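My new gaiwan and the week I drank too much oolong

So the package from Stefanou finally showed up, and I've been making tea pretty much nonstop ever since.
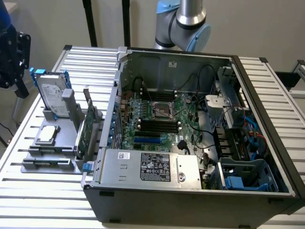 I'd been putting off buying a proper gaiwan for ages. I had a glass teapot with a strainer that lives in the lid, and it was fine, but it holds enough for a family and I'm usually drinking alone at my desk. Dehua Xia kept telling me to go smaller. She uses a little white porcelain one that she got when she was in college, and her tea always tastes better than mine even when it comes out of the same bag!

The one I ordered is 114 ml, plain white outside with a thin blue line under the rim. It cost $41 with shipping (I know, I know, you can get them for less). The saucer is a bit deeper than I expected, which I like, and the lid has a nice round knob that stays cool enough to hold.

Well, mostly. I burned my thumb the first three times. I was filling it right up to the rim, and Dehua took one look at my video and told me to stop a finger's width lower. Problem solved, although my thumb is still a little pink.

The tea I've been using is a roasted oolong from Emska, 4 grams to a full gaiwan. First pour I throw out, then ten seconds, then a little longer each time until it tastes like warm water and I have to admit it's finished. I get six or seven cups that way. The third one is the best, kind of toasted and sweet, like the crust on a good loaf of bread.

I tried the same thing with a green tea that Marina Nikolaidis brought over and it was awful. Bitter, grassy, just no. She said my water was way too hot and she was right, so we let the kettle sit with the lid off for a few minutes and the next round was lovely. I'm buying a kettle with a temperature dial in August when my birthday money comes in.

Now I'm looking at trays. At the moment everything sits on a folded dish towel, and it gets soaked by the fourth cup. Rirkano has a bamboo one with a drawer underneath that catches the water, and there's a smaller one with a drain tube that I like the look of, but then you need a bucket on the floor and I have a cat. So probably the drawer. If you have one, does the wood go moldy in the corners? I've read both yes and no.

Next up is a sampler of white teas that I ordered late at night and barely remember choosing. I'll write it up once I've been through all the little bags.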